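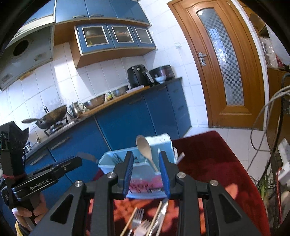
4.2 What council members write down

The disclosure form used in Bakos is one page long and asks a single question that matters: did you, in the past year, accept anything of value from a person doing business with the city? Under it are eleven ruled lines. The drafters were evidently optimistic, since in the whole archive only one filer ever reached the bottom, and she was listing fruit baskets.

We collected 155 forms filed by council members and senior staff. Of these, 67 said "none," a plausible enough answer in a small city where the main contractors are not known for their generosity. Another 47 were signed and otherwise left blank. The ordinance does not say what a blank form means. The city clerk's office treats it as "none." The ethics board, in the one opinion it has issued on the question, treats it as "incomplete" and then takes no further action, so that in practice the two readings come to the same thing.

The remaining forms list at least one gift, and they are a humbling read for anyone who came to the subject hoping for envelopes of cash. Household goods, lunches and event tickets make up nearly all of it. Filers were most exact about the things that mattered least. A member who voted on the Renda paving contract gave the flavor of a cake he had received from the company but described a weekend at its lodge as "visit." Dehghan, who coded the forms without knowing which contracts each member had voted on, marked entries as "specific" if a stranger could have gone to a store and bought the same item. By that test the cake passed and the lodge did not.

Figure 3. Kitchen items: a cutlery caddy and a dish-drainer rack. 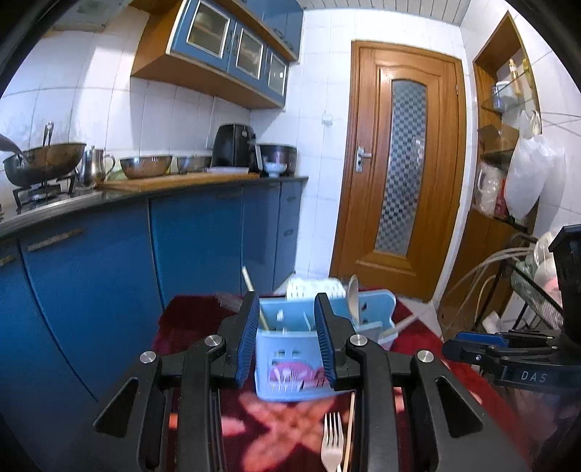
The value column gave us more trouble. The reporting threshold is fifty dollars, and we expected a pile of gifts priced just under it. Such gifts should not appear on the form at all, yet members reported them anyway, apparently on the theory that a gift too small to report is the best possible kind to report. Ghasemi calls this "defensive honesty" in her earlier work on the county seat of Jinesness, where a commissioner disclosed a free pen every year until he was indicted for something else.

Only 5 forms were ever amended. All of the amendments came after a reporter had asked to see the originals, and one was time-stamped on a Sunday, when the clerk's office is closed. We asked how this was possible and were told that the stamp "runs a little fast." We have kept the form in the sample.

Two limits should be kept in mind. First, we can study only what was filed, and a person taking serious money has little reason to put it between the lunch and the tickets. Second, Bakos changed vendors in January and moved its filings to an online system called Indside, which will not accept a blank answer. It will, however, accept a period. Forms from the new system are left out of the counts above and taken up in Section 5.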